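I stopped by the Rarnden shop in Sanport on Friday, and they've finally settled their automation budget — two hand-held grippers now, and an arm from Werow next year if the money holds.

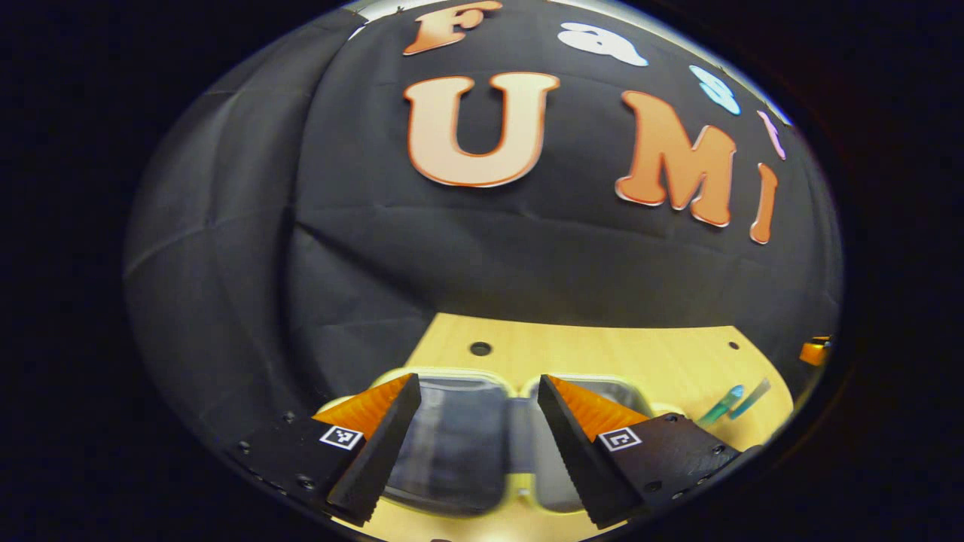 So what does the first round cost? The grippers and spare fingers come to $2,000, paid out of the September budget.

The arm is the big one, and they want 18 months to plan for it. I'd probably need longer just to pick a color!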